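Print this page
E-mail this page

Household Work and the Limits of Automation: An Interview with Ildikó Veres

Ildikó Veres has directed the domestic tasks program at the Clidley Institute since its second year. Her office overlooks a loading dock, and the window sill holds a row of kitchen strainers with numbered tags. She received the Institute's newsletter in February to discuss a matter on which members write to us often: whether machines can yet be trusted with ordinary chores in a home or on a shop floor.

Her first answer was brief. "Some chores, in some rooms, on some days," she said. "If the question is whether a family can buy a machine and stop doing the dishes, the answer is no. I do not expect to change that answer this year."

The program's present work concerns the clearing of food waste after a meal. Dr. Veres selected the task over several more photogenic candidates, among them table setting and the folding of towels. Clearing up, in her view, contains most of what makes housework difficult for a machine. Containers differ in shape. Lids and liners move when touched. Liquids must go to one place and solids to another, and the remains of a meal are never the same twice.

People carry out the task first, using hand-held grippers in place of their fingers, and the recordings are then used to train the software that will control an arm. The current collection stands at 877 recordings. The program plan calls for 3072.
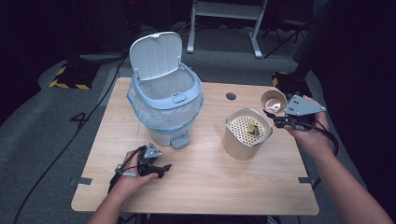
"A person with grippers is already a slower person," Dr. Veres said. "You lose the wrist, or much of it. You lose the feeling in your fingertips. Our staff find out in the first morning how much of clearing a bowl is done by feel. They tip too far, or they stop too early and leave the last spoonful behind. I consider that useful. If a careful adult has trouble with two jaws, we should be modest about what we ask of a motor."

She was asked whether the bowl or the waste gave more difficulty. She replied that a bowl is a fairly cooperative object, being rigid and having a rim. The liner of a trash can is another matter. It folds, it gathers, and it may be drawn into the can by whatever is dropped on it. The software must treat it as part of the can at one moment and as a separate object at the next.

Tadeusz Cieślak, who manages trials for the program, joined the conversation at this point. He came to the Institute from Muddale, a packing firm, where he was responsible for a line that handled boxed goods. He spoke with some respect for that line. "It ran all night and it did one thing," he said. "Every box came in square. If a box came in crooked, a gate pushed it off and a person dealt with it in the morning. A kitchen has no gate."

Mr. Cieślak believes the difference between shop floor and household is often overstated in one respect. Factories, he said, also have corners where the work is irregular: the bench where returns are opened, the sink behind the canteen, the area where mixed parts are sorted by hand. Those jobs have stayed with people for the same reasons that housework has. He expects the first dependable machines for irregular work to appear there, where the floor is level and a technician is within call.

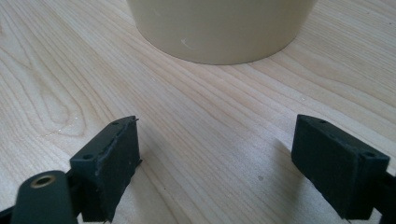 On the matter of distance he was particular. A great many failures in the trials occur before anything has been touched. The arm approaches a container a little too high or a little to one side, and the error is carried through everything that follows. "People watch the grasp," Mr. Cieślak said. "I watch the approach. By the time the fingers close, the result has usually been decided."

In the most recent series, the Institute's own controller, known internally as Samir, was given 1000 attempts at the complete task. It finished 141 of them without assistance. Dr. Veres asked that the figure be printed without adjustment. An earlier controller, Tramine, was tested on a simpler version of the task, and she does not regard the two results as comparable.

She was asked whether a result of that kind discourages the staff. "It would discourage a company with a delivery date," she said. "We have a research plan. Many of the unsuccessful attempts completed every step except one, and we know which step. It is most often the transfer of small solid pieces, which stick to the bowl or go over the side."
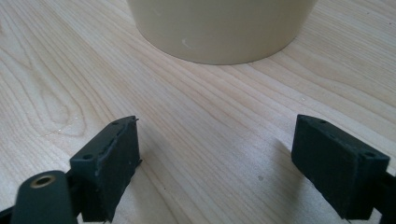

Maintenance is the subject on which Dr. Veres and Mr. Cieślak were most closely agreed. Neither believes that public discussion of household machines gives it sufficient attention. A machine that works in a kitchen must itself be cleaned, and its contact surfaces will not stay as they were made. Mr. Cieślak drew attention to the fingers of the hand-held grippers, where one may have crisp edges while its partner has a rough upper edge with a sliver of material standing out at the corner. A person adjusts to such a difference without thinking of it. Software that has learned from one condition of the fingers may perform worse with another, and the program now keeps a record of when each pair is replaced. "A homeowner will not keep that record," he said. "The machine will have to notice for itself."

Both were asked what they would accept as evidence that the question had been settled. Mr. Cieślak said he would want to see a machine clear up after a meal in a kitchen it had not visited, with the household present and going about its evening. He would not require it to be fast.

Dr. Veres set a different condition. She would wish to see the machine stop correctly — that is, to recognize that it had spilled something or could not finish, and to leave matters in a state that a person could put right in a minute. "We score completion because it is simple to score," she said. "In a home I would place more value on a machine that knows when to call someone."

The program will continue collecting recordings through the summer. A second task, the rinsing and stacking of bowls, is under review, and Dr. Veres said that no decision would be made until the present one has been repeated with a wider range of containers. She does most of her own clearing up at home, by hand, and has no plans to alter the arrangement.

Print this page
E-mail this page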